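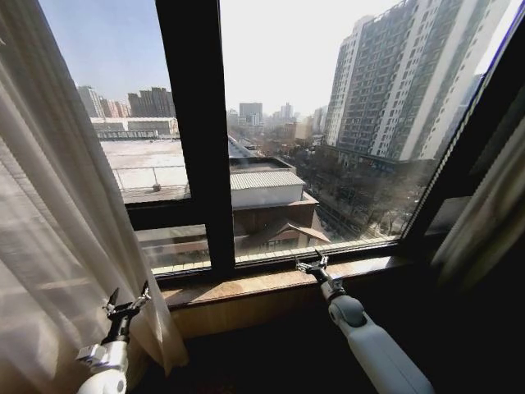

Can the unit be scheduled to open and close the curtains and wipe the windowsill without a person in the room?
At the current release, only the sill wiping may be scheduled unattended. Curtain work requires an operator within reach of the stop button until the grip fault recorded in this ticket is closed.

TICKET SUMMARY
Product: Wasdale two-arm household unit
Site: Immont residence program, upper-floor apartment
Reported by: Ida Petersen, Immont
Assigned to: Roswitha Kasten, Drukton Service Desk
Category: Household tasks / soft materials
Priority: Medium
Status: Open, workaround in place

PROBLEM AS REPORTED
The unit is assigned two chores at the living room window: drawing the curtains and wiping the wooden sill. Sill wiping completes as expected. When drawing the sheer curtain, the left gripper closes on the fabric, begins to travel, and loses hold before the curtain reaches the end of the track. The unit then reports the task as complete. The heavier curtain on the other side does not show the fault. The customer asks whether the unit is suitable for this work at all and whether the resident can rely on it during the day.

LOG

Entry 1, Petersen, 9:15 a.m.
Fault reproduced in 3 of 4 attempts with the sheer curtain. The fingers were cleaned before the test according to the care sheet. No error code was shown on the panel. The task list displayed "Done" after every attempt, including the ones in which the curtain had stopped halfway.

Entry 2, Kasten, 10:40 a.m.
Thank you for the report. Please confirm the following:
Grip force setting for the left arm.
Whether the pointed fingers or the padded fingers are fitted.
Whether the fault also occurs after dark.

Entry 3, Petersen, 1:05 p.m.
Grip force is set to 100, the factory value. Pointed fingers are fitted on the left arm. The padded set was delivered with the unit but has not been used. We are not able to test after dark before tomorrow. The resident has asked that the heavier curtain be left alone in the afternoon.

Entry 4, Kasten, 2:30 p.m.
The pointed fingers are intended for switches, cords and small objects. On thin fabric they hold a very small area, and raising the grip force does not correct this and may mark the material. Please leave the force at its present value and fit the padded set to the left arm only. After the change, run finger calibration from the service menu. The arm must be parked away from the window during calibration.

The false "Done" message is a separate matter. The software checks that the arm has finished its path. It does not check the position of the curtain. This part of the report has been forwarded to Tiedemann, which maintains the task software, and is linked to this ticket.

Entry 5, Petersen, 11:20 a.m., following day
Padded set fitted and calibrated. The sheer curtain now closes fully in most attempts. In one attempt the gripper took hold of two folds together and the curtain hung unevenly. The evening test was carried out before the change of fingers and showed the same slipping as in daylight. Strong sun on the glass does not seem to be the cause.

Entry 6, Kasten, 3:45 p.m.
Result noted. Double folds are a known limit with sheer material, and the present release has no correction for them. The operator should straighten the curtain by hand and start the task again. Please do not use the "Retry" key for this purpose, as it repeats the pull from the last grip point.

WORKAROUND IN EFFECT
Padded fingers on the left arm for all curtain tasks.
Curtain tasks started manually, with an operator present.
Sill wiping may remain on the daily schedule, provided that plants, cups and similar items have been removed beforehand. The unit does not clear objects from the sill.
Completion messages for curtain tasks are to be disregarded and the curtain checked by eye.

REPLY TO THE CUSTOMER'S GENERAL QUESTION
The Service Desk considers the unit suitable for wiping flat, cleared surfaces under normal household conditions. Hanging fabric is supported as an assisted task. The resident should not depend on the unit for privacy or for shade at a fixed time of day.

NEXT ACTION
Tiedemann to advise whether a curtain position check can be included in the December release. Ticket remains open with Kasten until that answer is received.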